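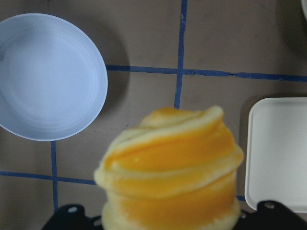 Blue tape grid on the tabletop, with the bowl and tray set out.

Hi all, it's time for the March update on the Jukura community kitchen, and I'm happy to say there's a lot to tell you!

First up, the money. You gave us 2564 dollars for the half year and we've now spent most of it. The biggest bite was the second-hand fridge from Cutevier, which came to 600 dollars with delivery (they wanted extra for the stairs, but we talked them out of it). Another 200 went on pots, knives and chopping boards, and the rest has gone on groceries and hall hire. I've got 100 dollars put aside for the gas bill, so please don't panic when you see that line sitting there unspent. The receipts are coming in a separate email once I've worked out the scanner at the Brorport library.

The cooking nights are going really well. We moved the start to 5.30 pm so parents could come straight from after-school care, and the room has a completely different feel now – noisier, for one thing! The lentil soup is still the favourite. The fish pie was not, and we won't be trying that again until we've got a better oven.

I do have to own up to a delay with the recipe booklet. I'd promised you a draft by now and it's half done. The trouble is that everyone cooks by feel, so I'm sitting beside people with a set of scales trying to catch the flour before it goes in. It's slow work, but the recipes are lovely and I'd rather get them right. The Igwe print shop has said they'll hold their quote for us until winter.

We also lost two sessions when the hall's hot water gave out. It's fixed now, and the hall knocked those nights off our bill without us having to ask.

Next I'm hoping to start a breakfast group, and I'll need to talk to you about moving what's left of the hall money across to groceries. Could you let me know if that needs a form, or if an email will do?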